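Water bench notebook, Lollmont
December, started 4 p.m., finished the next morning

Scale trial, second run with the clamp-on conditioner. Writing this up before I forget which kettle was which, as I nearly did last time.

Background for anyone picking the book up cold. The building manager at Lollmont was sent a sales sheet for the Harkbridge clamp-on water conditioner. It is a pair of magnets in a plastic shell that closes around the supply pipe. The sheet says it "changes the behavior of the minerals" so they stay in the water and don't stick to heating elements. It also says the hardness reading will not change, so you can't check the claim with a hardness test. I don't love a claim that arrives with instructions for why the obvious test won't find it. Still, the claim as worded is about scale on a heated surface, and that can be weighed, so we are weighing it.

The first run was poor and I would rather nobody quoted it. One kettle was filled from the treated tap and the other from the untreated tap, and at the end the treated kettle had clearly less scale in it. Somebody put that in an email with an exclamation mark. The trouble is that the kettles sat on different bases, one base cuts off later than the other, and the one that boils longer will lay down more scale whatever is clamped to the pipe. The later cutoff was on the untreated side. So we measured a switch, as far as I can tell.

Setup for this run:

2 Siriwan kettles, same model, bought together, plain steel inside. Marked A and B in paint pen on the underside of the handle. The paint pen survives vinegar. The stickers did not.

Both taps come off the same riser. The conditioner is on the left branch only, mounted the way the leaflet shows, arrow pointing with the flow. I ran the left tap hard for a while before every fill so that what we collected had passed through the magnets and hadn't just been sitting past them.

Same fill line, same number of boils a day, lid shut, poured out hot after each boil. No topping up. Topping up was happening in the first run and I only found out by asking.

Kettles swap bases every morning. At the halfway point they also swap taps. That is the whole improvement over last time and I wish I'd insisted on it then.

Run length 7 days before the weighing. The leaflet says results "may be seen" in the first week and "build over time," which leaves them plenty of room. If we see no difference I fully expect to be told we stopped early. 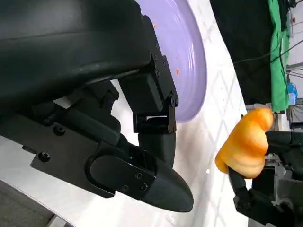
Starting weight of kettle A, clean and dry, was 912 g on the big balance. Kettle B was close to it but not the same, which doesn't matter as each is only compared with itself. What does matter is drying. I weighed A, left it upside down on the rack through lunch, weighed it again and it had lost more than I expect the whole run to deposit. There is a rolled seam where the spout joins the body and water hides in it. From now on: low oven, door cracked, until two weighings in a row agree. It takes ages. Do it anyway.

Even then I don't trust the whole-kettle weight very much. We are looking for a small change on a heavy object with a seam in it. So the main number will come from dissolving the scale with a measured amount of dilute acid, making it up to volume, and titrating 100 ml of that for calcium and magnesium. Kettle weight is kept as a rough cross-check. If the two methods disagree about which kettle has more scale, I'll believe the titration.

Blank: ran the acid through a clean kettle first. It picks up a trace of something, presumably from the steel or from the last cleaning. Small, subtract it, move on.

Notes during the run

Hardness straight from both taps: same color change at the same point on the burette, within what my eye can do. Fine. Harkbridge said it would be the same. I record it mainly so that we know the two branches really are carrying the same water.

Temperature out of the left tap is slightly lower at first draw. The left branch passes the outside wall. Goes away after flushing. If somebody else does the fills, please flush the right side for the same length of time too. I caught myself flushing only the left on the first morning, which is exactly the kind of thing that makes a magnet look clever.

Looked inside both kettles with a flashlight midweek. A had a dull patch over the element, B had a dull patch plus a ring at the waterline. At that point B was on the treated tap. I mention it with some pleasure and then remind myself that looking with a flashlight is not a measurement, and that if the ring had been in the other kettle I would have been the first to say so.

There is a second product in the drawer, the Junau electronic one, with the wire you wrap around the pipe and the little box that blinks. Same sort of promise, higher price. The two leaflets contradict each other on how it works: one wants the minerals to clump in the water and the other wants them kept apart. Both can't be the reason. I suppose either could work for some reason its maker hasn't thought of, and I'd be interested to see that, but I'm not starting the Junau until this run is closed. One gadget on the pipe at a time.

Also in the email chain: "the scale feels softer and wipes off." This one I take a bit more seriously. Calcium carbonate comes in more than one crystal form and some deposits do stick less than others, so a treatment could leave the same total and still make cleaning easier. The sales sheet leans on that. But "feels softer" was said by a person who knew which kettle was treated, wiping with a thumb. For this run the wipe test is done with the letters covered, same cloth, same number of strokes, and what comes off is rinsed into a beaker and titrated along with the rest as its own fraction. Then we'll have loose and stuck as separate figures. 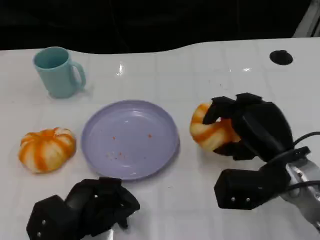
Why not just leave one kettle on the treated tap for the whole run and skip the swap?

A kettle can scale faster for reasons of its own: a rougher patch over the element, a slower cutoff, an old deposit that wasn't fully cleaned off. New scale grows more easily where there is some already. If kettle and tap never change partners, those effects and the magnet's effect are added together and can't be pulled apart. The cost of the swap is that the scale has to be dissolved and titrated at the changeover as well as at the end, so the job doubles. I think it's worth it.

Results so far

First half (A untreated, B treated): B gave more scale. The titration says so and the kettle weights agree on direction.

Second half (A treated, B untreated): B gave more scale again.

So the extra scale stayed with kettle B and ignored the pipe. Whatever B has wrong with it is a bigger effect than anything the magnets are doing. Averaging each tap over both kettles leaves a gap between treated and untreated that is smaller than the gap I get by titrating the same flask again. I can't see a conditioner effect in there. I also can't rule out a small one, and I've written that in the summary in those words, so please don't trim it to "proved useless."

Wipe test: loose fraction was a bit larger for the treated side in the first half and a bit smaller in the second. Same story as above. I'm not reading anything into it.

Things I'm unhappy with:

The halves are short. A week split down the middle is not long, and a thin layer of scale may not act like a thick one. A believer could fairly raise that.

Only one of us did the fills and that person (me) knew which tap was which. The titrations were done on coded flasks, the fills weren't blind. Could be fixed by boxing in both branches.

A kettle is a small vessel boiled dry of heat and emptied. A recirculating boiler loop passes the same water by the magnets over and over. Harkbridge makes claims for both. We tested the first. I don't have a loop and don't want one on this bench.

Endpoint color under the new lamps is harder to judge. The violet stage seems to go on forever. Did the last set by the window.

What I'd tell the building: don't buy for the kitchens on this evidence. Cleaning with citric acid every so often costs very little and we know what it does. If the boiler people want to try a clamp they should get the supplier to say in writing, before installation, what measurement would count as a failure. I asked for that by email at the start of the run. The reply was a brochure.

To do:

Clean B with fresh acid, dry, look for pitting over the element.
Repeat with a longer run on each tap, if I can get the bench in the new year.
Box in both pipe branches first.
New indicator. The current bottle is old and I suspect it of half my endpoint trouble.
Take the clamp off the left branch before the Junau goes on. It's still there as of this morning.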